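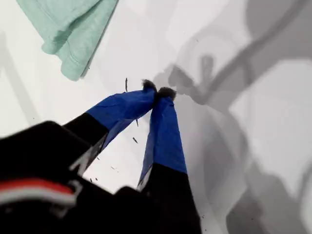 Visit to the Sterneck open day, 26/06/2018

Three of us went from Jadutano: Radwa Abdelaziz from purchasing, Balakrishnan Kaimal from maintenance, and me. We run a small textile finishing shop and have been putting off a decision on a robot cell for folding and sorting returned garments. Sterneck sells and installs arms and grippers, and twice a year they open their demo hall to people in our position.

Parking was behind the building and badly marked. Sign-in took a while. We were given badges, coffee and a printed price list, and then split into groups of visitors by trade. Ours was laundry, textile and packaging.

The first stop was cloth handling. Flor Rivadeneyra ran it and had clearly done it many times. She spent most of the time on fingers, which suited us, as that is where our own estimate was weakest. We had budgeted for an arm, a gripper and a table, and nothing for the parts that touch the fabric. She told us to plan on replacing fingertip material as a regular cost, the same way we plan for needles or belts. Balakrishnan asked about tape on the fingers. She said plenty of shops wrap them and it is cheap, but someone has to rewrap them, and that time belongs in the budget too. The tape on a finger wrinkles where it goes around, and soft tips leave bits of lint. On a white table you can see every speck. For us that matters, because some of our customers send white goods back over a single dark fiber.

The list price for a set of bare fingers was 110 dollars. A set with molded tips was 995 dollars. Radwa wrote both down and asked how long each lasts. Flor would not give a figure without seeing our fabric, and offered to run a trial if we send a box of samples. I would have liked a number to take home, but I can see why she held back.

Second stop was tables and lighting. Amarachi Idahosa covered this one. Her main point was to fix the lighting before buying a vision package. An arm working under a lamp throws large shadows over the work surface, and if the lamp is in the wrong spot they fall right where the fabric edge needs to be found. She suggested pricing two lamps on opposite sides. Our plan had one, straight overhead, so that changes. She also said to try pale fabric on a pale table before signing anything. We have a lot of pale green fleece in the returns, so I have added it to the sample box along with the whites.

Lunch was sandwiches. We talked with Danjuma Akpan, who manages a packing line at Oyelaran and bought his first cell last year. His advice was on the quote itself. Ask for installation, training and the first service visit as separate lines. His came as one figure and he spent weeks getting it broken out for his finance people. He also ordered two spare sets of fingers at the start and wished he had ordered four.

The afternoon was a talk on leasing. The entry plan is 3721 dollars a quarter with a minimum term of 14 months, and I did not follow how those two fit together. Radwa has asked for it in writing. Fingers and tips are not covered under the lease. Service calls are, up to a limit.

We had meant to see the Kinda conveyor demo as well, but it was full and we left before the second showing.

Changes to our estimate after the visit:

Add a yearly line for fingers, tips and tape.
Add labor for rewrapping and for cleaning lint off the table.
Second lamp and mounting.
Two spare finger sets with the first order, maybe four.
Hold the vision package until the sample trial is done.

The box goes out once Balakrishnan has picked the fabrics. Radwa will ask for the split quote at the same time, and we will bring both to the budget meeting in September.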